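FOR IMMEDIATE RELEASE

Bevetti Opens Enrollment for Spring Bread Program in Kekbridge

KEKBRIDGE, 10/27/20 -- Bevetti, the baking school and supplier of bread goods, today announced that enrollment is open for its spring program in shaped and braided breads. The program will begin in April at the company's Kekbridge teaching kitchen and will offer 60 places, divided among small groups.

The program runs for 5 weeks. Students will learn to mix and rest an enriched dough, divide it by weight, roll even strands, and form both long loaves and single-serving buns. The final week is given to baking and to setting out finished bread for a table, a subject that past students have asked the school to treat at greater length.

Course fees include flour, yeast, eggs, and the use of all pans and tools. Students are asked to bring an apron and a covered container for carrying bread home. The kitchen is on the ground floor and has a step-free entrance from the parking lot.

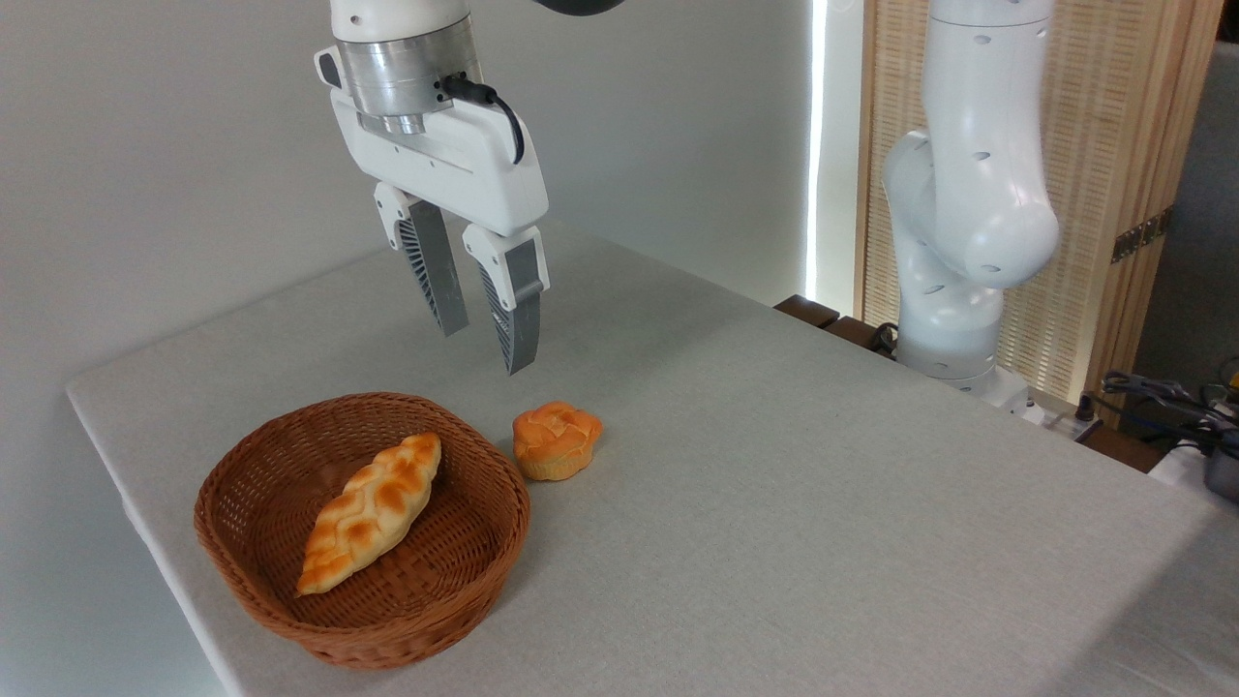 Bevetti Press Office
Media and Community Relations

A braided loaf with pointed ends in an oval wicker basket, with a small round bun on the cloth beside it, shows the two families of bread on which the program is built. The long braid is taught first. It calls for strands of equal length, tapered at the ends, and students will practice the pattern several times before any dough goes into the oven. Small buns follow in the third week, with attention to scoring and to keeping each piece the same size.

Baskets and table linens are covered in the closing session, which was prepared with Lakby, a maker of household goods. The session deals with choosing a basket long enough for a braided loaf, lining it when the bread is to be sliced at the table, and caring for woven goods between uses. Students may order Lakby items at a reduced price during the program, but no purchase is required.

Bevetti's Kekbridge kitchen was refitted last year by Scanlon, a local building firm. The work added new counters and a second bank of ovens, bringing the kitchen to 3,614 square feet. Some 92 students have completed shorter courses there since it reopened.

Applications may be made in person at the Kekbridge kitchen or by mail. Places will be filled in the order in which completed forms are received -- a waiting list will be kept once all groups are full. No earlier baking experience is needed. Applicants with food allergies should note them on the form, as wheat, eggs, milk, and sesame are used in every session.

About Bevetti

Bevetti teaches home and trade baking and supplies flour, tools, and baking goods to households and small shops. Its teaching kitchen is located in Kekbridge.

###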